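Semstead picks one typeface for signs, letters and website

15 May 2022

The town of Semstead will use a single type family on its street signs, printed letters and website under new design rules approved this week. The change replaces a mix of fonts that had built up over the years as each department made its own materials.

The rules were written by the design studio Filtmont, which won the contract last year. The studio collected 383 printed and online items from town offices, among them parking notices, library cards, recycling guides and the forms used for building permits. It found 15 typefaces in use, several of them on the same page.

The new family is called Erusus. It comes in four weights, and the town will use two of them for nearly everything: regular for running text and bold for headings. A narrow version is allowed on bus stop panels and door plates, where space is tight. Italics are kept for the titles of publications.

Áine Carroll, who led the work at Filtmont, said the studio tested three families before settling on this one. Residents were asked to read sample notices at arm's length and sample signs from across a parking lot. Erusus did best with the figures 3, 6 and 8, which had been a common source of complaints on the old parking signs.

"People were misreading the hours," Carroll said. "The old numerals closed up at small sizes, and a 6 could pass for an 8."

The town's logo stays as it is, apart from the lettering under it, which has been redrawn to match. The dark green is also unchanged. A second color, a lighter green used mainly by the parks department, will be dropped from printed matter but can still appear on the website as a background.

Body text in letters must now be set at 11 points or larger, and text in capitals is limited to a single line. Departments can no longer add their own emblems next to the town logo – a point that drew some objections from the library, which has used an open book on its cards for decades. The library may keep the book on its cards but not on letters.

The website will switch over in July. Printed stock will be used up before anything new is ordered, so old and new letterheads will be in circulation together for a while. Street signs will be changed only when they are due for replacement.

A license for Erusus covers 66 staff computers. Other employees will work from locked templates that have the font built in.

The full rules can be picked up at the front desk of the town hall. 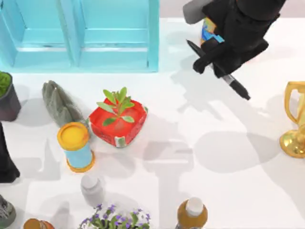 Benjamín Retamal writes: I'm glad about the numerals, but 11 points is still small for a tax letter. My mother needs 14 at least. Will there be a large-print version, and do we have to ask for it each time?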